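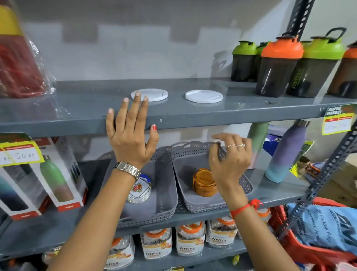

tealeaf_marietjie
Right, I need opinions on saucers. I've gone back to drinking loose leaf at home after years of bags, and my gran's old set is down to cups only, every saucer gone. So I've been poking about in the baskets at our local discount shop, the grey plastic ones with the holes in, on those metal shelves that are always a bit dusty. Does anyone else happily mix saucers from odd sets or does it drive you mad? I'm on my third brew of the day (an Andero breakfast blend, lovely and malty) and it's just sat on a coaster looking sad.

kettle202
Mix away! I haven't had a matching pair since I moved house. As long as the cup sits in the dip and doesn't slide about you're fine. Take a cup with you when you go shopping, wrapped in a sock.

Gerrit Dlamini
Going to disagree. A saucer made for another cup is always slightly wrong, the well is too wide and you get that horrible rattle when you carry it. I'd save up for a proper set. Bilyk do a plain one and you can buy the pieces separately.

tealeaf_marietjie
Gerrit I looked at Bilyk and nearly fell off my chair at the price!! I do like a bit of pattern too, flowers or a gold edge, plain white makes me feel like I'm in a canteen. 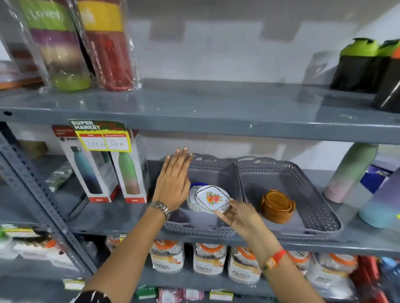

And gold trim means no microwave, I know, but who microwaves a saucer? My bigger worry is the dishwasher. Mum swears it strips the gold in no time, my sister has put hers through since October and says they're fine.

kettle202
Your mum's right. I ruined 7 plates that way. Hand wash, soft cloth, done.

Gerrit Dlamini
Agree with kettle for once. I still say the rattle will get you.

olow_mug_fan
Why bother with saucers at all? I use a big Olow mug and the teabag goes on the windowsill like a normal person.

tealeaf_marietjie
The windowsill! No. Absolutely not. Where does the biscuit go?

olow_mug_fan
In my mouth

Marietjie Venter
Another Marietjie here, hello! Small side dishes work nicely if they're flat enough in the middle. I've got a cup from Utance on one and it's been grand. Try it with water in first though, some of them tip.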